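How to Write a Catering Order Your Caterer Can Read

Most catering disasters begin with an email that says "lunch for the team, nothing fancy." Nothing fancy is a wide field. It has included a tray of plain rolls and, once, a whole salmon.

Start with the headcount. Give one number. "Between 20 and 40" is a weather forecast. If 28 people said yes, order for 28 and let the two who never answered fend for themselves.

Next, the time. Write down when people will eat, then when the food should arrive, and label which is which. Forty-five minutes between them is plenty for cold food. For hot food, ask the kitchen and believe what they tell you.

Dietary needs go in a list with a name beside each one:

Daranee: no shellfish
Umut: vegetarian
Yogesh: vegan, and will check
Mirsad: says he eats everything, does not eat olives

Keep allergies on their own line, separate from opinions. A kitchen treats "no nuts" very differently when it sits next to "not a huge fan of celery."

Now the building. Give the street entrance, the floor, and the cell number of someone who will pick up. Drivers from Gokari, who do our sandwiches, will wait 11 minutes at a locked door, and then your lunch goes on a tour of the city.

Say what you need besides food. Plates, forks, napkins, serving spoons, cups. Every item you assume is included will be the one that isn't, and you will serve potato salad with a coffee scoop. I have done this. It takes a while.

Finally, ask for the total in writing with delivery and tip included. My last quote was $197 until it met the service fee.

Send the order, get a reply that repeats it back to you, and call the day before anyway.
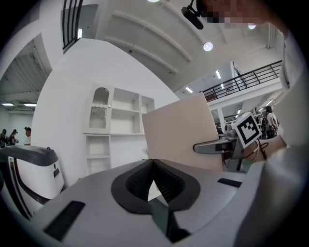 Cardboard and cables, in a wide view.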